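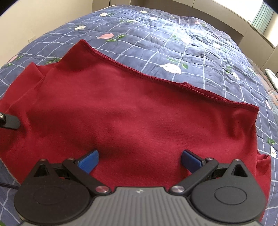 The Grimeck hand-held gripper over a red top, blue finger pads open.

I've had the Grimeck for 2 months now and I wanted to love it, I really did! It's a lovely thing to hold, and on towels it never put a finger wrong. Then I moved on to knitwear (laundry folding is what I bought it for) and one evening the fingers closed on a hem and wouldn't open again. No beep, no warning light, just a very firm grip on my favourite jumper. Switching it off didn't free it either, and I ended up easing the pads apart with a wooden spoon.

Nazarenko, who sold it to me, swapped the unit and sent a newer manual. Error 1310 is in there, "release fault", on page 50. The replacement has jammed once so far. Keep your own fingers well clear, and don't let children near it. Three stars, mostly for the towels.

Comments

Chepkoech Shirima: Mine did the same with a sock! Did they charge you postage?

proston_fan: Does it cope with fitted sheets?

Lullolura: Same fault in February, still waiting for my refund.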